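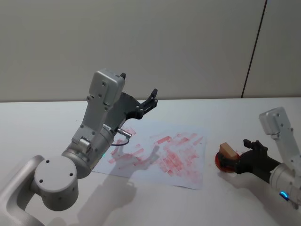 I finally got to the Joana Seixas print show in Hurncombe, and I'm still buzzing! It's a small show, 24 linocuts in 2 rooms, but I stayed until closing and went back around twice. She cuts birds mostly, plus a few harbor walls, and the blacks are so deep you want to put your nose right up to the paper (I did, sorry).

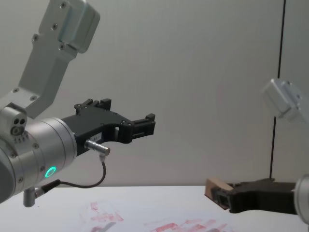

Green ring light on the silver wrist.

My favorite is "Fatcombe, Low Tide." The mud is nothing but tiny flicks of the gouge, hundreds of them, all leaning the same way, and somehow it shines. Waraporn Tanasarn was with me and liked the herons better. We argued about it the whole bus ride home!

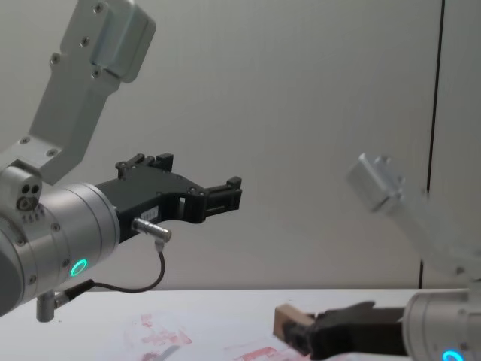 The black gripper, pointing right.

Anyway, I've dug out my own tools again. The block is a leftover from Mesfin Tilahun's class, and I've sketched a crow on it that looks a bit like a shoe. I'll keep cutting. The show runs through the end of May and the little catalog is worth picking up for the heron pages alone.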